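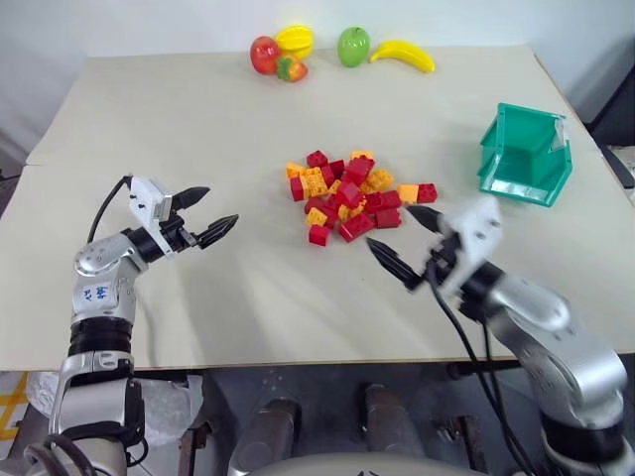 Episode 14

Hanna Semeniuk had a doctorate and was teaching a machine to tidy up bricks.

She moved her hands, and the arms moved theirs, a little late, like a husband asked to dance. Red brick, green bin. Khrystyna-Mariia kept the log for Platodier and typed "hesitant."

"I wasn't hesitant. I was choosing."

"It'll learn choosing, then."

Stepan Polishchuk wanted 93 good ones by Friday. Hanna had two. In the other tries she had scratched her nose.

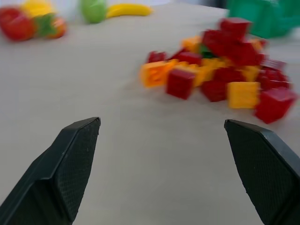
The wrist view, fingers open, bricks ahead.

"Which one are you going for?" asked Khrystyna-Mariia.

"The yellow one in front."

"Why?"

Hanna thought of her son's bedroom floor in August, and of her own bare foot.

"Experience," she said, and closed her hand.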